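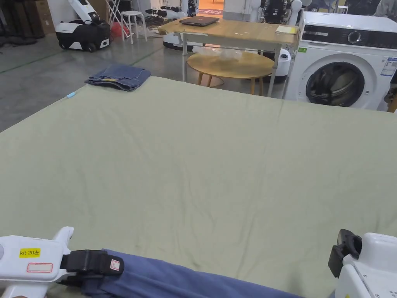 Dark blue fabric across the near edge of a sage-green sheet.

Home Guides Downloads Forum Contact

Jesar Render Queue: Set-up Guide
Section 4. Adding a machine to the queue

June — Eoin Ó Riain

By now you should have the Jesar manager running on one machine and a shared folder the others can see. If you skipped Section 3 because folders are boring, go back. The forum is full of people who skipped Section 3.

You will need: the worker installer, the queue password, an account with permission to install things, and a network cable. Wireless works in the sense that a bicycle works for moving a piano.

4.1 Installing the worker

1. Close your 3D package on the machine you are adding. Properly closed, with no copy lurking in the background holding a licence.

2. Run the installer and choose Worker. Choosing Manager gives you two managers, and they will argue over every job until one of them is uninstalled.

3. Type the name of the manager machine. Ours is called Holthorpe, so that is what appears in the examples. Yours is probably called DESKTOP followed by a lot of letters.

4. Enter the queue password. It is case-sensitive and does not show you what you typed.

5. Leave the port at 1,513 unless something else on your network already uses it. If you change it here, change it on the manager and on every other worker too.

6. Restart. The installer says this is optional. The installer is an optimist.

Note: Give the worker a name you can shout across a room. "Effiong" and "Indholm" are good names. "Render_Node_New_2_final" is a cry for help.

4.2 Matching the software

7. Install the same version of your 3D package and your renderer that the other machines have, down to the last digit. A mismatch rarely fails outright. It gives you shadows that jump slightly on every fourth frame, which you will notice on the morning of delivery.

8. Copy the plug-in folder from a machine that already renders correctly.

9. Open the Paths tab and map the shared folder to the same drive letter everywhere. Textures stored on somebody's desktop will render as flat grey. Some of our early work has a very strong flat grey period.

10. Press Check. You should see a green tick next to Paths, Licence and Plug-ins. An amber tick against Plug-ins means a version differs; return to step 7 and be honest with yourself.

CAUTION: Do not press Check while a job is running on this worker. It stops the frame in progress and starts it again from nothing.

4.3 Limits

11. Under Memory, set the ceiling to 90 per cent. The remainder keeps the operating system alive, and it gets spiteful without it.

12. Under Timeout, enter 20 minutes per frame. Heavy particle shots may need more. If a frame of a plain turntable needs more, look at your reflections before you blame Jesar.

13. If a person also works at this machine, tick Pause When In Use and set the hours with that person present. Rendering through someone's afternoon without asking is legal but has consequences at tea.

4.4 Test render

14. Open the sample job supplied with the download. It is a teapot on a checked floor, 66 frames long, and it has won no awards.

15. Send it to the new worker only, using the Assign menu.

16. Compare the first and last frames with the reference set in the shared folder. Flick between them at full size — thumbnails forgive everything.

17. If they match, tick Available and the machine joins the queue.

If the frames come out black, the camera was not set in the job. If they do not come out at all, check that the worker can write to the output folder and not merely look at it longingly.

CAUTION: Never add a new worker on a Friday with a job already in the queue. Add it, test it, leave it unticked, and go home.

Removing a worker is covered in Section 7, along with what to do when it carries on rendering afterwards.

Related guides
Section 3. Shared folders and permissions
Section 5. Priorities, and who gets to set them
Section 6. Rendering in passes
Section 7. Removing a worker
Reading the Jesar error log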